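## 4. Setting up the table for small-parts sorting

The leaflet that came with the Namosow table says it is "ready in moments". Dinesh Kumarasinghe and I set up our first on a Saturday and it took 54 minutes, so we wrote our own section. It covers the top, the organiser, the tray and the cloth. Legs and levelling are in section 3, and the leaflet is no help with those either.

### 4.1 Wipe down the top

1. Clear everything off, including whatever you were told could stay.
2. Wipe with a barely damp cloth, following the grain. The leaflet promises a "self-cleaning finish". We have yet to see it clean anything.
3. Go round the rounded corners separately. A flat hand skips over them.
4. Check the cable hole near the back edge. Small screws find it, and they don't come back by themselves.

**Caution:** Do not use spray polish. It is meant to bring up the grain, but it also makes the organiser slide.

### 4.2 Place the organiser and the tray

1. Put the compartment box at the back of the table, long side facing you. It has three rows of five cells, which sounds like plenty until you start.
2. Stand the shallow square tray to the left of it. Push the two up close so that nothing rolls between them.
3. Keep the cable hole clear. The box should sit in front and to the left of it.
4. Lay the cloth in the middle of the table, within easy reach of both hands.

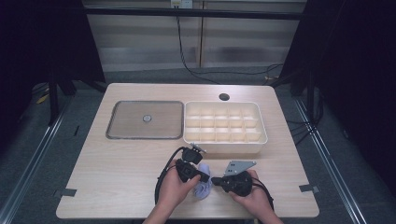
*Fig. 4a. Tray on the left, organiser on the right, cloth in the working area.*

**Note:** The leaflet wants the cloth folded into quarters before every session. We tried both ways in July and could not tell the difference. Fold it if it makes you feel better.

**Note:** Bratudmont sells a set of 32 printed labels for boxes of this sort. A pencil and masking tape do the same job and can be changed when you regret your categories.

### 4.3 Decide what goes where

1. Use the front row for the things you reach for most. The leaflet says to sort alphabetically from the back, which puts washers under your nose and bolts out of reach.
2. Leave at least one cell empty. You will need it for the part that fits no category.
3. Keep the tray for anything not yet sorted. Once it becomes permanent storage, it is no use to anybody.
4. Fill cells no more than halfway. Fingers need room too.

**Caution:** The partitions are thin. Don't pick the box up by them, whatever the man in the Lotevstead shop tells you.

### 4.4 Check the working area

1. Move the cloth aside and look across the top from a low angle. Grit shows up better this way than from above.
2. Run a fingertip along the grain, then across it. Dark streaks and arched marks are usually just pattern in the wood. If you can feel one, it may be a scratch.
3. Do not sand anything on the strength of one look. Debashish Sikder spent 12 minutes rubbing at a "stain" that was part of the grain.
4. Leave a clear patch of bare wood in the middle before you begin.
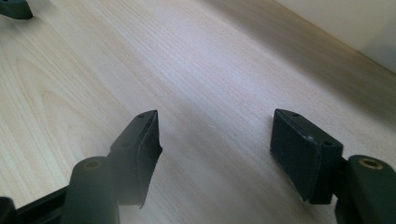 ### 4.5 Putting away

1. Empty the tray first, into the cells or into the bin.
2. Shake the cloth out over the bin, never over the carpet.
3. Lift the organiser from underneath with both hands and keep it level.
4. Wipe the top again as in 4.1.

If the top still feels tacky, leave it overnight before trying the Blackwood cleaner recommended in the leaflet. Ours had cleared by morning, and the bottle is still unopened.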